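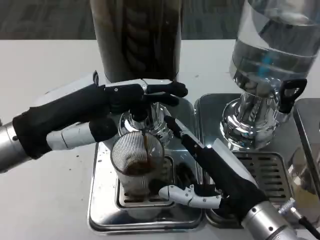 Small Business Equipment > Service Robots > Renting and Buying

Is the Clanora two-hand package from Lullik good enough for a self-service coffee table?

Posted by Levchenko

Good day to all. I manage the breakfast room of a small guest house in Catorora and I am considering to rent the Clanora package from Lullik. It consists of two arms with hands, the controller, and what they call a "beverage routine". The price in my offer is 314 per month, with a trial of 30 days. Installation is included, but training for new objects is not.

I have read the brochure several times and there are points which I do not understand well. Maybe somebody who has used it can help me.

First, the drinking glass. The brochure says that one hand supports the glass while the coffee is running. My guests take the coffee in ribbed glass tumblers, and I would not like to change them for paper cups. Does the hand hold such a glass securely, or does it slide in the fingers? The gloves look like fabric to me, and I wonder what happens when they get coffee on them.

Second, the metal. My coffee equipment is polished steel with chrome parts, everything is shining like a mirror. A colleague told me that cameras have difficulties with such surfaces. Lullik answered my e-mail on this with one sentence: "Reflective surfaces are supported." I would be calmer with a longer sentence.

Third, the space. I have coffee and water next to each other on one white table, with the trays almost touching. When the right hand has the glass in front of the water side, its forearm is lying over a part of the tray.

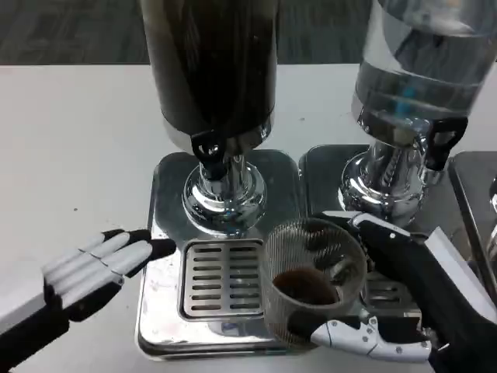
So I ask myself if a guest can still take water in this moment, or must he wait until the coffee is finished? At eight in the morning this is an important question in my house, the guests come all together from the same bus.

I don't expect that the machine is faster than a person. I want that it is reliable and that my one employee can go to the kitchen and fry the eggs. Thank you in advance for every experience, also the bad ones.

mokka_and_more

We had Clanora from September until the end of the season, so I can tell you something, although our table was a little different from yours.

The glass: in our place the ribbed ones were better than the smooth ones. The fingers curl from the side and from below, and the ribs give them something to hold. With a thin smooth glass we had it turning slowly in the hand, it did not fall but it was not nice to look at. Please ask Lullik to teach the routine with your own tumbler and not with theirs. In our contract we had 3 objects free of charge, and after this each one was an extra invoice. If your offer says that training is not included, I would negotiate exactly this point before you sign.

The gloves: they get stains, of course. We kept a second pair and changed them every Sunday evening. It takes around half an hour the first time, because you must go slowly over each finger, later it goes quicker. Do not pull at the fingertips. I did, and I had to order new ones.

The chrome: your colleague is not wrong. In the morning we had low sun through the window, and then the hand sometimes stopped before it touched the tap and stayed waiting. We put a curtain and the problem became rare. It never went away completely. I also recommend to wipe the table often - old coffee grounds do not disturb the robot, but they disturb the guests.

Would I rent it again? For a breakfast room with one employee, I think yes, but use all 30 days of the trial and do it in your busiest weeks. We made our trial in a quiet period and learned very little.

quietgrinder

too expensive. buy a button machine

halftray

About the water, I can only answer this part. The standard routine has no idea of a guest reaching in. If a person comes inside the area, both arms stop and you must press continue on the controller. We moved the water to its own table one meter away and that was the end of this discussion. If you must keep both on one table, ask for the mirrored setup, where the holding hand comes from the other side. It was on the price list last year but I don't see it now, so maybe you have to write to them.

Also check where the cables go. Ours were hanging next to the right forearm and I fixed them under the table edge with clips.

Contact the moderators | © Service Equipment Help Exchange | Back to top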